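Jevcombe and the long throw

Print this article | E-mail to a friend

Jevcombe Town took 33 points from their first 20 league matches this season, and a large share of the goals behind that total began with a player holding the ball on the touchline. The club has treated the throw-in as a set piece since February, when Morfudd Craddock joined the coaching staff with a brief covering restarts of every kind.

Craddock's starting point was possession. Her review of the previous season found that Jevcombe lost the ball within three passes on most throws taken in their own half, and that opponents' shots often followed. The attacking long throw, which is what visiting supporters tend to notice, came later in the work.

"A throw in your own third is a pass under pressure to a marked man," she says. "The taker is off the pitch, so you're a player short until he gets back on. We'd never practised it in any detail."

The defensive routine uses three receivers. One comes short and plays first time to the thrower, who steps infield as soon as the ball leaves his hands. The second runs down the line and takes his marker with him. The third holds a position level with the near edge of the centre circle, where he is the intended target if the short option is blocked. The goalkeeper moves to the same side of his area in each case. A signal from the thrower fixes the order of the runs, and it is changed at half-time if the opposition bench appears to have read it. 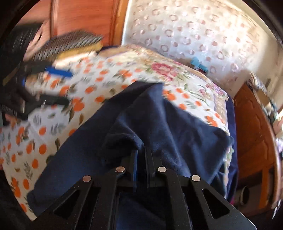

In the attacking third the method is more direct. Mohsin Kazmi, the left-back, reaches the near post on the full from level with the edge of the penalty area. His throw is flat, with little backspin, and it arrives earlier than defenders used to corners expect. Two forwards attack the near post, one to flick on and one to obstruct the goalkeeper's path within the laws. A midfielder waits at the penalty spot for the clearance, and both full-backs stay out, Kazmi returning to cover as soon as he has released.

Kazmi gained distance through changes to his run-up. He now takes five steps where he used to take eight, plants the left foot closer to the line and delays the arms until the hips have turned. Foul throws were a problem in the first month, usually with the trailing foot lifting, and referees in the division have been strict on the point.

The counter-attack remains the chief risk. Furtunã United broke from a headed clearance in the away fixture and scored with four Jevcombe players still inside the box. Craddock moved the penalty-spot midfielder back by several yards for the next match and has kept him there. Second balls are won less often as a result, a cost she accepts.

The squad rehearses throws at the end of two sessions a week, and Kazmi's are limited to protect his shoulder. When he was rested against Clilik, Jevcombe used the short routine throughout and drew 0-0 in front of a crowd of 400.

He is expected to start the return match against Furtunã, whose pitch is narrower than most and brings the near post within easier reach from either side.

Contact the sports desk | Copyright Stalance Magazine. All rights reserved. | Back to top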